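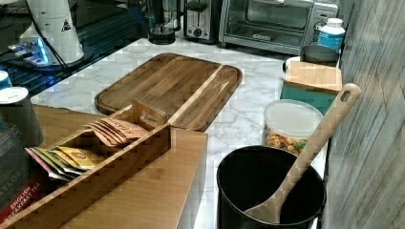

The Sleeping Tea

Mattes Grube did not believe in the tea, but he had paid 45 dollars for it, and that put him in an awkward position.

The man from Heitmann had come to the door in April with a folder and very clean shoes. Tiltance, he said, was picked by hand on the slopes above Timau and had been tested on 3000 poor sleepers.

"Tested how?" said Mattes.

"They drank it."

"And?"

"They slept."

"Everybody sleeps in the end," said Mattes. "I want to know when."

The man turned a page and showed him a graph. It had no numbers on it. Mattes pointed this out, and the man agreed that it was a simplified graph.

He bought it anyway. His wife had been dead a year, and he had not slept past four since the funeral.

The first cup tasted of hay. He lay down at ten with the window open and listened for signs of the stuff working, and at four he was still listening. The second night was the same. On the third he called the number on the packet and got a woman named Sarix, or that was what he heard.

"You have to give it 20 days," she said.

"The man didn't say that."

"What did he say?"

Mattes told her. Then, as she didn't hang up, he told her about the graph, and the shoes, and how Anna used to warm the pot first – a waste of water, he had always thought. It was past eleven when he put the phone down.

He slept until six. He put it down to the talking and wrote to Heitmann for his money back.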